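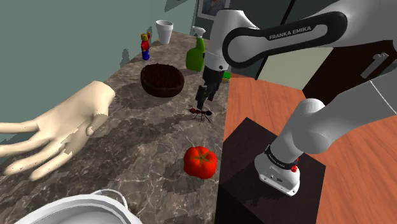 Trisard is looking for people who'd like to spend a few hours a week steering a robot arm around a pretend kitchen counter, and if that sounds like your kind of afternoon, please read on!

We're a small group in Clindonport, and since April we've been gathering examples for a learning system we call Orkel. Each example is one short task, done from start to finish by a person at the controls. You might be asked to pick up the tomato, or move the sponge next to the spray bottle, or lift a rather oversized ant off the counter and put it somewhere else. Everything happens in simulation, so you can't break anything (people do try, and we don't mind).

**What you'd be doing**

You'd read a one-line instruction, guide the arm with a handheld controller, and mark the try as good or not so good when you finish. Please keep the clumsy ones too, and just mark them honestly. We change the objects and their places between tasks, so you'll want to take a moment to look over the counter before you start moving. Our goal for this round is 904 finished examples, and we have 88 so far, so there's plenty left to do.

**Who we'd love to hear from**

Anyone 18 or older who can sit comfortably at a screen and use both hands on a controller. We can talk about other setups if that one doesn't suit you, so do ask. You don't need to know a thing about robots or programming. Patience helps a lot, and so does a willingness to tell us when an instruction makes no sense.

**The practical side**

Sessions last 80 minutes, with a break whenever you want one, and we ask for 3 sessions in all. They're held in the Mathebula Building, second floor, and you'll be paid for each session, including the first one, when you're mostly learning the controls. Kgomotso Magagula will be there to get you settled in.

To sign up, write to Rosalie Leitner at the Trisard front desk with your name and the afternoons or evenings that work for you. Questions are very welcome, even the small ones.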